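Ticket: Gendum cell, shoe packing task
Title: Second shoe not picked, planner returns "no target" after first place
Component: perception / task state
Reported by: Thư Lương
Opened: Tuesday, November 29, 2022
Priority: 2
Status: open, patch in review

Summary

The packing task stops after the first shoe is placed. The state machine goes back to DETECT, waits out the timeout, and exits with "no target". The arm goes home and the run is marked complete, so the failure doesn't show up in the nightly totals. I only noticed because the place count was half of what it should have been.

Steps to reproduce

Start the cell with the Costa perception build from last week. Load the pair task with an open box and both shoes on the table. Run with the default config. First pick and place go through. Second detect fails.

Expected: second shoe is detected, grasp is planned, shoe is placed.
Actual: detector publishes an empty target list, task exits with code 0.

Log extract

DETECT: 2 candidates, 2 accepted
PLAN: grasp ok
PLACE: ok
DETECT: 2 candidates, 0 accepted
DETECT: timeout, no target
TASK: exit 0

Notes

Two candidates on the second pass is right. One is the shoe in the box and should be dropped by the container mask. The other is the loose shoe and should be kept. Both are being dropped.

I first suspected the depth threshold, black mesh being what it is. Raised the minimum point count, lowered it, no change. Candidate confidence is fine in both passes. Put the threshold back at 600.

Rolled Vamik back one version to rule out the planner. Same result, which fits, as the planner never gets a request on the second pass. Restored the current version.

Turned off the container mask. Second shoe was accepted, but so was the one already in the box, and the planner picked that one as the target. Stopped the run there. So the fault is in the mask.

The mask is built from the box footprint plus a margin. The margin was changed in August from 3 to 100 (millimeters) for the Prellometti bins, which have wide rims. It was changed in the shared defaults and not in the bin profile. Any object whose outline overlaps the grown footprint counts as already packed.

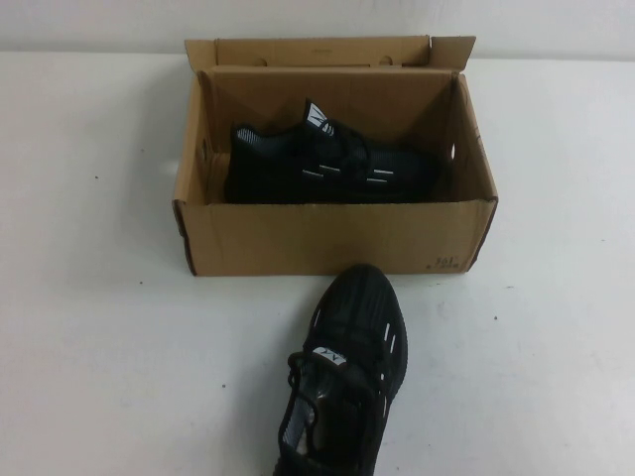 The overlap test fails on this layout for a simple reason: it rejects a candidate on any contact with the mask, however small. The loose shoe points straight at the front wall, with its toe at or very near the bottom edge of the cardboard, so growing the footprint pulls the toe into the mask and the whole shoe goes with it. The raised lid flap at the rear may also be adding to the footprint on that side. I haven't checked that, and it would not affect the shoe in front.

Proposed fix

Move the wide margin into the bin profile and restore the old default. Change the overlap test to use the candidate's centroid, with the any-contact test kept as an option for the bins. Return a nonzero exit code when DETECT times out before the expected place count is reached.

Patch for the first two is up for review. The exit code change touches the task runner and needs its own ticket.

Still to do

Replay the failed run's recorded detections against the patch.
Rerun the bin task to confirm the profile margin is picked up.
Check the footprint fit with the lid up and with the lid removed.
Go back through runs since the margin change and flag any marked complete with a short place count.

Workaround until merged: set mask_margin to 3 in the local config and restart the perception node. A reload isn't enough, the mask is cached at startup.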